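# Why Does Water Curve at the Edges?

Pour some water into a clear cup, put the cup on a table, and crouch down until your eyes are level with the water. Look really closely at where the water touches the side. It bends! The middle is a little lower and the edges creep up the wall of the cup, like the water is trying to climb out.

That curve has a great name. It's called a **meniscus** (say it: muh-NIS-kus). It comes from an old Greek word for a crescent moon, and if you squint, it really does look like a skinny moon lying on its back.

## Sticky water

Water is made of teeny tiny bits called molecules. They pull on each other, and they pull on some other things too, like glass. Right next to the wall, the pull from the glass tugs the water up a little bit. In a wide bowl you hardly notice it, but in a skinny tube the curve is easy to spot.

Some plastics don't pull on water as hard as glass does, so the curve can look flatter. Try a glass and a plastic cup side by side and see!

## So where do you read the number?

Measuring cups have lines on the side. Those lines are called **graduations**, and many of them count in milliliters, or mL for short. A milliliter is tiny. You need 500 of them to fill half a liter, and a bottle of water from the store might hold that much.

When the water curves, which part do you read? The bottom of the dip! Scientists do it that way everywhere, so that my 237 mL and your 237 mL come out the same. (That's one cup in a recipe, by the way. Now you know a secret number.)

Your eyes have to be in the right place too. Look down from above and the water seems to line up with the wrong mark. Get your chin near the table and look straight across.

## Try the rainbow pour

You need:

- a small measuring cup and a big one
- a clear glass
- water
- food coloring, any color you like (red is my favorite)
- an old towel for spills

1. Fill the big measuring cup more than halfway with water and stir in 2 drops of coloring.
2. Pour a little into the small cup. Go slowly!
3. Crouch down and find the bottom of the curve.
4. Write down your number, then ask a friend to read it without peeking at yours. 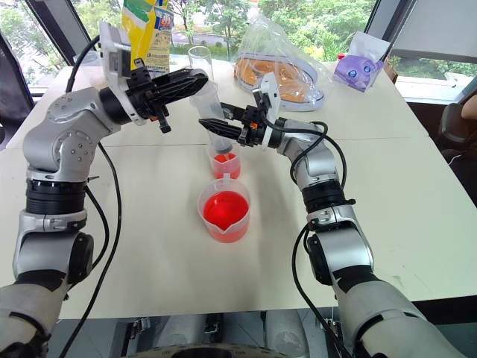 Did you both get the same answer? If your numbers are different, look again together. Color makes the edge of the water much easier to find, and a piece of white paper held behind the cup helps even more.

Now tip the small cup into the glass and do it all over again. How many small cups does it take to fill the glass? Make a guess first and write it at the top of your page. My first guess was way off, and I've been measuring things for years!

*Written by Soledad Cervantes*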